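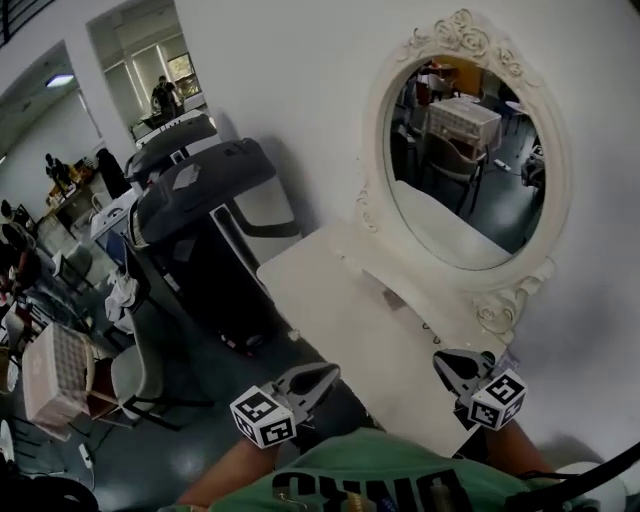

Sasley Island without a car, is it doable?

saltcrust
Posted 7:12 am
Two of us are going over in April for 5 nights. We like walking and don't need nightlife. The rental prices on the island look steep to me. Can we get by on the bus?

pinegap
Posted 7:40 am
Yes. We did it last spring. Stay in Pledthorpe, where the ferry docks, and take the 411 bus. It goes up the east side to the Kadlec trailhead and turns around there. The ride takes 45 minutes.

ModestMule
Posted 8:05 am
I'd rent a car. The 411 doesn't go near the west beaches and the last one back leaves Kadlec at 5. Miss it and you're calling a taxi, and there are two on the island. One of them doesn't answer.

pinegap
Posted 8:21 am
They said they like walking. You can walk to the west side from Kadlec over the saddle. It's a full day but the path is marked.

ModestMule
Posted 8:33 am
Marked as far as the saddle. After that it's goat tracks and loose rock, and you top out at 3,000 feet where the cloud sits most afternoons in April. I wouldn't send someone up there on their first visit.

pinegap
Posted 8:50 am
They put in new posts on the far side. We had no trouble. Agree on the cloud, so start early.

saltcrust
Posted 12:15 pm
Thanks both. We might take the bus most days and rent for one day to see the west. Do you have to book a car ahead?

tidewrack
Posted 1:02 pm
Book ahead, the office by the dock runs out. One day is enough for the west side unless you want to swim, and the water is cold in April.
For food in Pledthorpe, Fullness is good. Fish stew, big portions, cash only when we went.

ModestMule
Posted 1:30 pm
Fullness has gone downhill. The bakery up the hill does a better lunch for half the money.

tidewrack
Posted 1:44 pm
Bakery shuts at 2 though. Dinner is Fullness or the hotel.

saltcrust
Posted 6:20 pm
Booked a room in Pledthorpe and a car for our third day. Does the ferry take hiking poles as hand luggage?

pinegap
Posted 6:48 pm
Yes, ours went on the rack by the door.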